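Packing the small black bags — Jun 23, 2023

This page is about our packing day at Ledine. We prepare travel sets for the walking club in Trunden, and each set goes into one soft black bag. The order this year is 200 sets, so the long white table stays full from morning until the evening.

Aurelia Pîrvu made the packing list in March, and we still follow it line by line. The flat things go in first, then the cables, then the small papers. 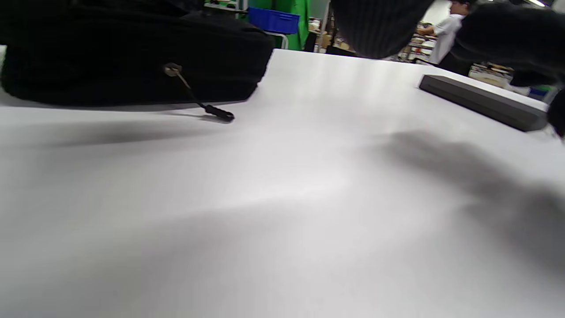
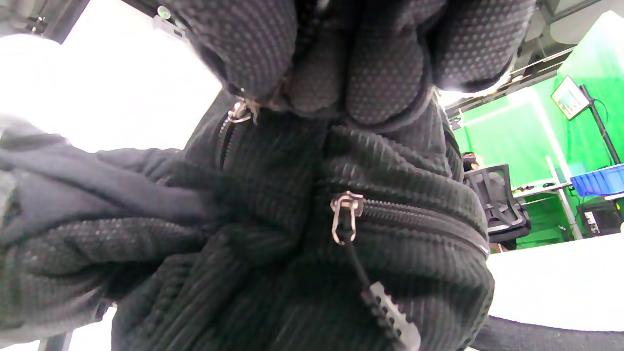
The black ribbed fabric, with a cord hanging in both pictures. In the second one you also see the two zippers.

Some notes for people who will pack with us next time:

- Close the long zipper slowly. The fabric is thick and it likes to go between the teeth.
- Leave the cord outside — the members use it to find the bag in a dark backpack.
- Finished bags go in boxes of 15, with the zippers on the same side.

The bags came from Drutelier, and we have ordered the same model again for the autumn. If you want to help, please write your name on the list at the Ledine entrance before the end of the month.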